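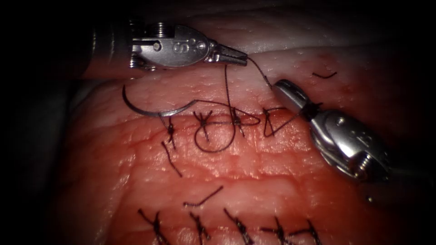 4.3 Connecting the display to the recorder

Use this procedure for first installation and after any change of display. The Itero recorder must be switched off at the rear panel before cables are fitted.

1. Set the display on its stand and tighten both locking screws by hand.
2. Connect the video cable to OUT 1 on the recorder and to IN A on the display. OUT 2 is reserved for a second display (see 4.6).
3. Connect the earth lead to the stud marked with the earth symbol.
4. Switch on the display, then the recorder. Start-up is complete when the front lamp stops flashing.
5. Open Menu > Output and select the Hillon profile. For displays of other makes, select Standard.
6. Set brightness to 400 and save.

Note: Brightness returns to the factory value of 202 if the profile is changed. Repeat step 6 after any change.

Note: Code 68 on the front panel means that no display was found at OUT 1. Switch off, reseat the cable at both ends and start again from step 4.

CAUTION: Do not cover the vents on the left side of the recorder. Do not stack other equipment on it.

CAUTION: Use only the mains lead supplied. Replacement leads are ordered under part number 654.

Settings are kept when the mains supply is removed. To clear them, see 4.9.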